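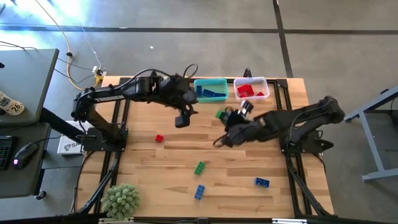
The sorting of toy bricks by colour should stay part of the toy library in Liltulcombe, Zineb Younis told those at its November meeting, even if it means fewer sets go out each week.

December 2019
By Martim Ramalho

Search this site Enter keyword Go

Print this page | E-mail this to a friend

Liltulcombe Toy Library is to go on lending building bricks in single colours after members voted to keep the arrangement for another year.

Loose bricks come back from families mixed together and have to be put into tubs before they can be borrowed again. Blue and red are the colours most often asked for, the library said, and green usually runs short by the school holidays.

The library holds more than 2000 bricks, most of them given by households in the town. It lent out 397 tubs in the year to the end of November. Borrowers pay 90p a tub and can keep it for 16 days.

Some members had wanted to stop sorting and hand the bricks out mixed, as happened until two years ago. Agnes Lindqvist said children did not mind what colour they were given and that the tubs would be back on the shelf sooner.

Younis disagreed. She said younger children liked to put the bricks away by colour at home, and that parents could tell more easily when a piece had gone missing.

"We had mixed boxes before and they came back half empty," she said. "With one colour you notice."

The meeting also agreed to change the way returns are handled. Tubs will be emptied on to a table and checked for cracked pieces before sorting starts. Bricks that are badly marked will be set aside for washing – warm water and a little washing-up liquid, no bleach – and left overnight on a towel.

Families are asked not to write on the tubs or tape the lids down. Odd bricks found behind the sofa after a tub has gone back can be dropped through the letter box in an envelope.

The library is short of green bricks in the standard size and would be glad of any, sorted or not. It closes for a fortnight over Christmas, and no charge will be made for tubs due back in that time.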